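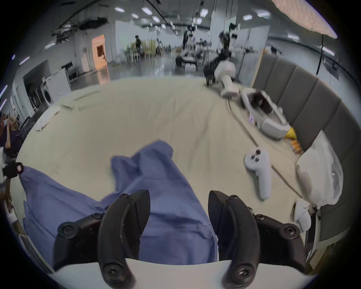 Shared floor with mobile robots and people doing hand-held work: what rules do you use?

Search the community Go All topics

Posted 26th April by Windden_floor

I have been asked to write the house rules for a large open hall where several groups work at the same time. We have mobile robots with arms, and we have people at a bed handling cloth with hand-held grippers and a headset. Others cross the floor all day to get to the tables.

The robot makers' manuals cover each machine by itself. I can't find much on what to do when a parked robot stands right next to a person who is working with their hands and isn't looking at it. My draft has a speed limit for travel and a rule about the emergency stop, and that is all so far. It needs to fit on 3 pages or people won't read it.

What else should be in there? I am mostly interested in rules that have held up in daily use.

Kowalczyk_safety

Start with the risk assessment and write the rules out of it. ISO 12100 gives the general method. ISO 10218 is the one for industrial robots, and you should check which edition your machines were built to. Neither was written with a bed in the middle of the room in mind, so you will have to assess your own tasks one by one, including setup and cleanup.

These are the rules we kept after our last review in October:

- A robot is either in use or parked. Parked means the arm is in its rest position, the drive is disabled and the stop is pressed in. A robot that is waiting for a command counts as in use.
- Each robot in use has one named operator. The operator does no other job during that time.
- No person wears a headset inside the reach of a robot in use.
- The reach is measured with the arm fully extended and with whatever tool is on it. We add 600 mm to that and tape the line on the floor.
- The stop has to be reachable without crossing the tape.
- Any change of tool means the reach is measured again.

The second rule caused the most complaints and has prevented the most trouble. Put it near the top. 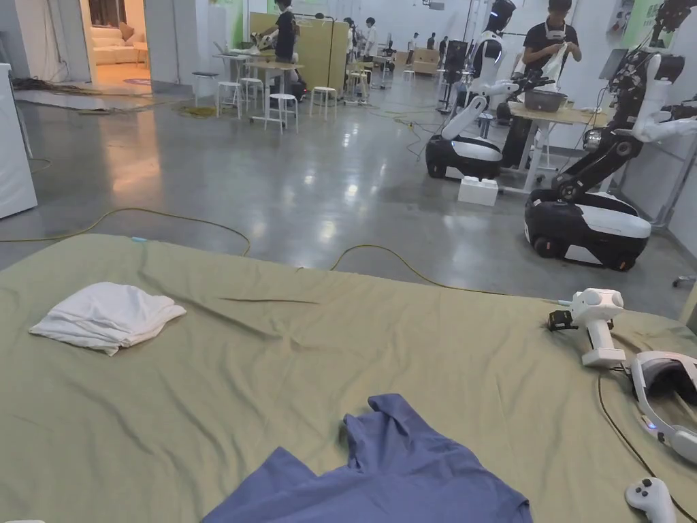 Cables are the part I would add to your draft. We had no rule for them at the Horkport site for a long time, and most of what ended up in our incident log was a foot or a wheel catching on something. A wheeled base and a walking person need the same clear floor. Look at a yellow cable that runs loose over polished concrete behind a work area, with wheeled robots on the same floor, and you have the case I mean. Ours now says that a cable crossing a walkway or a robot route goes under a cover or gets taped down flat for its full length. A cable that stays on one side of the work area can be left loose if it is coiled and against the wall.

The same goes for cables up on the work surface. If the gripper, headset and controller are set down on the sheet between tasks, put them all at one side and keep the cable on that side too, away from the cloth. We check this before each session and then every 30 minutes. It is one line on the sheet at the station.

Also write down where boxes and supplies go. A box on the floor in front of a table is fine until a base is sent along that side. We marked a storage strip with tape and anything outside it gets moved.

One more on the mobile bases. Check what the floor scanner can see. Many are mounted at a single height, and low or thin objects can be missed. Test with the things you have in the building and write the result down.

Posted by horkport_ops

Just get a light curtain and be done with it. We put one around our cell at Clultwood, 3,000 all in with the install, and no problems since. Rules on paper don't work anyway.

Posted by cw_maint

Comment from Kowalczyk_safety: A light curtain suits a fixed cell. The robots in the post are mobile and share the floor with people, so there is no fixed boundary to guard. It could work for one station if the robot never leaves it.

Comment from Windden_floor: Thanks. I have added the parked/in use rule and the cable rule. Still deciding on the tape distance, as our walkway is narrow on one side.

Contact us | Copyright Community Help Pages | Back to top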